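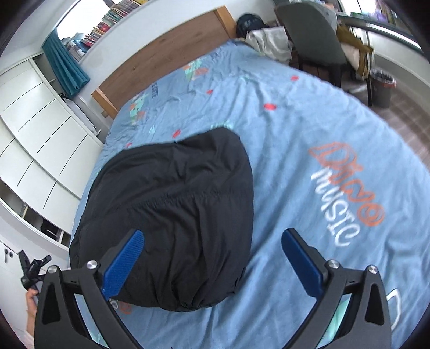
4.3 Comparing finger pads on soft items

Use this test to choose between the blue textured pads and the smooth pads on the Sorkstead hand-held gripper. Run it on a bed or other soft surface with a stuffed sack or similar bundle.

1. Fit the first pair of pads. Check that both pivot screws on each arm are snug.

2. Start a recording in Krawczyk and enter the pad type in the Notes field.

3. Lay the sack down with its cinched end toward you.

4. Bring the open fingers in low, one on either side of the sack. One pad may touch before the other.

5. Close slowly until both pads press into the fabric. Lift, hold for 6 seconds, and set the sack down.

6. Repeat with the second pair of pads, using the same sack and the same bedding.

Note: Loose covers can bunch up between the fingers. If this happens, open fully, smooth the cover and mark the attempt as "cover caught" (code 213).

Note: Bright windows can upset the exposure. Lock it before the first attempt.

CAUTION: Keep your free hand clear of the pivot joints while the arms are closing.

If the pads slip on both sets, see Adjusting Finger Travel, section 4.5. Replacement pads are sold in pairs under part number 264.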